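From: Catríona Mulligan
To: playkitchen-list
Date: Tuesday, December 4, 2018
Subject: Re: [playkitchen] What belongs in a starter set?

On the subject of starter sets, Ogola wrote:

> We have one table and a small budget. The Prollivham catalog
> wants to sell us a set with 17 kinds of vegetable and a
> fondue pot. Do children know what a fondue pot is? Do I?
> Also, does everything have to match? The Solow dishes come
> in those chalky pastels and I can't tell if they are
> tasteful or just faded.
>
> What would you put out on day one, and where?

Ogola, skip the fondue pot. I have owned two in my adult life, both gifts, and could not tell you where either one is.

I've sorted toy food for the Tudeneck lending shelf since October of last year, so I have views, and you did ask. My starter set fits on one white table and mostly comes out of one bin. The plate goes at the back, with the orange and the banana next to it, and then I work forward.

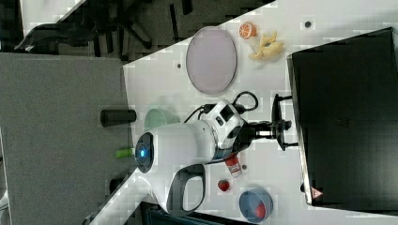
1. Dishes

One big plate. People buy six little ones and then wonder why every game is a dinner party with assigned seating. Ours is a pale lavender, and it goes with the pale green things in the way that hospital walls go with hospital curtains. I have stopped minding. The children never started.

Get a colander. I can't defend this on educational grounds, but it has been a hat, a boat and a bed for a strawberry, and once somebody drained something in it. An oval one with proper holes is best. Add a cup with a handle and stop there for the first week.

2. Food

Buy food that has had something done to it. A whole orange is a ball and will be treated as one. A cut orange has segments and is plainly lunch. The same goes for the banana: get the one with the peel coming open. Ours looks as though somebody was called to the phone in the middle of it.

And ketchup. You will be told that ketchup is a poor example to set. Put it out anyway. It is the one thing on the table every child can operate with total confidence, and it goes on the orange, the banana and, if you stand still, you.

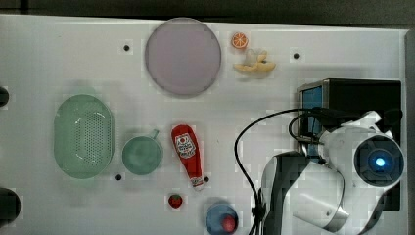
Plate at the back, colander to the left, ketchup lying down, which is how it spends its life.

3. The big item

Everyone wants one big item. Prollivham will try to sell you the full range with hood, order number 3726, and you would need to move out a bookcase and possibly a wall. A countertop toaster oven is plenty. It wants a door and a couple of knobs, and knobs are most of the appeal of any appliance at any age. Put it over on the right and leave the left for the colander, or the two will be fought over as a single property.

Give the strawberry and the round red one a place to live, too. We use a little blue bowl. I say "the round red one" because the tomato party and the apple party have yet to reach terms, and I have to work with both.
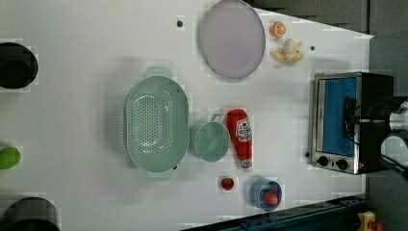 With the toaster oven out. Disputed fruit in the blue bowl.

As for matching: no. Buy the pastels if they're cheap. The red things will show up better against them, and red is what gets carried off in coat pockets, so you'll want to be able to spot it.

If your budget stretches to a second round, I have 13 spare wooden eggs and would like to have none. Postage is on me.

Catríona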